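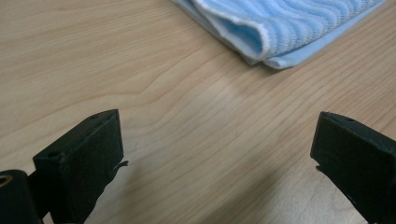

Section 6. Submitting a Cargo for Sanctions Screening

This section applies to port agents and terminal operators who use the Plandel screening system at the Port of Nunstead. Complete these steps before the vessel is given a berth.

Before you begin

Have the bill of lading, the certificate of origin, and the vessel's ownership record at hand. Scanned copies must be legible on every page.

6.1 Opening a case

1. Sign in to Plandel with your port credentials and select New Case.
2. Enter the vessel's registration number. Do not search by name; names may be changed or shared between vessels.
3. Select the cargo type. For coal, ore, or refined fuel, enter the weight in metric tons.
4. Enter every port visited in the past 360 days, including calls made only for fuel or repairs.

Note: Cargoes of more than 4,000 metric tons are sent to the Gilani desk for a second review. The case status will read "Held for Review" until that desk releases it.

6.2 Recording a transfer at sea

1. Open the Transfers tab and select Add.
2. Enter the position, the start and end times, and the registration number of the other vessel.
3. Attach the position log for both vessels. Files are limited to 500 pages.
4. If either log contains a gap, select Signal Gap and enter the master's written statement in full.

Caution: Do not close a signal gap on the basis of a spoken explanation. A case closed in this way must be reopened by a supervisor.

6.3 When a match is reported

1. Do not release the cargo or return any documents to the vessel.
2. Print the match report and sign the first page.
3. Send the report to the Pliltden enforcement office through the Refer button. Email is not accepted.
4. Record the referral number in the berth log.

The agent must not inform the vessel's crew, owner, or charterer that a referral has been made. Questions from these parties are to be directed to the Nunstead harbor office.

Shares: 6 | Comments: 0

Related sections
Correcting a Vessel Record
Detention Notices and Berth Fees
User Roles and Passwords

This site uses cookies to remember your settings. Accept | Manage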